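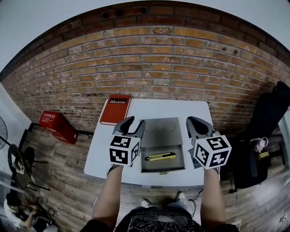

Clunance, February

Figure 3. A gray metal storage box with its shallow drawer pulled open.

4.2 Labels and the time of search

The second part of our study concerns how the staff of small archives find a paper slip when the catalog is not at hand. In the Kirkudo collection there are 3129 slips, and they are kept in small drawers of different depth. A shallow drawer (Figure 3) has one clear advantage, that its contents can be seen in one look. The disadvantage is that more drawers are needed, and so more labels must be written and kept correct. In the Lellitik collection the drawers are deep, and the older labels were written by hand in two languages.

We asked the staff in both places to find 300 slips, chosen from the catalog by lot. In 27 cases the slip was in the right drawer but the person opened a different one first. Most of these mistakes happened where two labels began with the same word. We did not see a difference between morning and afternoon work.

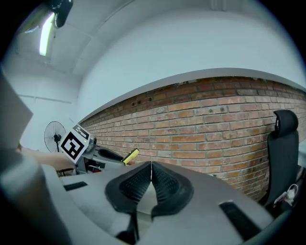

The wording of the label was therefore revised following the rules of Vasylenko, in which the most different word comes first. After this change, 146 labels were replaced at Lellitik, and the old ones were kept in an envelope. We also considered signs without words. A square pattern in black and white on a white card, such as the one at the left in the picture, has strong contrast, but a member of staff cannot say it aloud to a colleague or write it down from memory. For this reason we kept words on all labels and added only a number in the corner. The results of the second search are given in the next section, together with the comments which the staff wrote on the forms.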